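Block Printing on Recycled Cotton Paper
Project report, Surface Design module
Oct 20, 2021

Aim

I wanted to find out whether hand-cut printing blocks give a clean enough repeat on rough recycled paper to make gift wrap and notebook covers for sale. Our course works mostly with smooth cartridge paper, and the rough sheets behave differently. I also wanted to compare two inks, one water-based and one oil-based, using the same blocks.

Materials

The paper was Kelby cotton rag in the medium weight, bought as a mixed pack. It comes in off-white and a light gray. I used the off-white for all the test prints and kept the gray for the finished covers. The blocks were cut from soft gray lino, mounted on scrap wood so they were easier to hold. I cut 5 blocks: a leaf, a seed head, a plain dot, a wavy line and a corner piece.

The water-based ink was from Givden and the oil-based one was from Ezzat. I bought both in dark blue so that the color would not affect how I judged the results. Other tools were a small roller, a sheet of glass for rolling out, a wooden spoon and a metal ruler.

Method

I drew each design at full size on tracing paper, rubbed it onto the lino and cut it with a narrow V tool. The larger areas were cleared with a wide gouge. I warmed the lino on a radiator first, and it cut more easily that way.

For each test I rolled the ink out thinly, inked the block twice in opposite directions, pressed it onto the paper and rubbed the back with the spoon. I made 34 test prints in all, split evenly between the two inks. Half of the sheets for each ink were printed dry, and the others were misted with water and left between towels before printing.

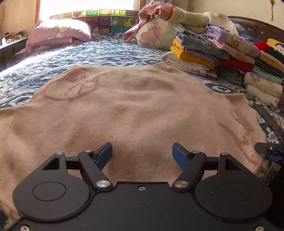
Each test print was labeled on the back with the block, the ink and whether the paper had been damped. After a night on the drying rack I graded it from 1 to 5 for solid color and again for edge sharpness. I did the grading in one sitting so that my standards would not drift.

Results

Dry paper gave poor solid color with both inks. The leaf block was the worst because it has the biggest flat area, and the paper texture showed through as white specks. Some people may like this look. I think it suits the seed head but not the leaf.

Damped paper was much better. The Ezzat ink gave the darkest prints and the sharpest edges, but it was still tacky the next morning and I smudged two sheets moving them. The Givden ink dried within the hour. Its edges were slightly soft on damp paper, mostly where I had sprayed too much.

The wavy line was hard to repeat. If one print was a little crooked, every print after it was worse. Pencil marks along the edge of the sheet helped, and so did marking the center of the block on its wooden back.

Finished pieces

I made a set of notebook covers and several sheets of wrap using the Givden ink on damp paper. The biggest sheet took 844 separate impressions of the dot block, which was almost a full afternoon of work and far too slow for something that gets torn off a present. The covers were quicker. I used the corner piece on the front, with one seed head in the middle - the back was left plain.

The covers were sealed with a thin coat of Grorkimer matte wax. On one cover I put it on before the ink had fully dried and it dragged blue across the gray. The rest were left for two days and came out fine.

Problems and changes

I started cutting in August and the first leaf block had to be thrown away. I had forgotten to reverse the design, and the stem ran the wrong way for the layout. I also cut the veins too thin, and they filled with ink after a few prints. The second version has wider veins and fewer of them.

If I did this again I would make a larger block with several dots on it for the wrap, and a simple wooden frame to hold the paper still. I would also weigh the damp sheets, as judging them by touch was not very consistent. The oil-based ink deserves another try with a longer drying time, and I have kept enough of the gray paper to do that next term.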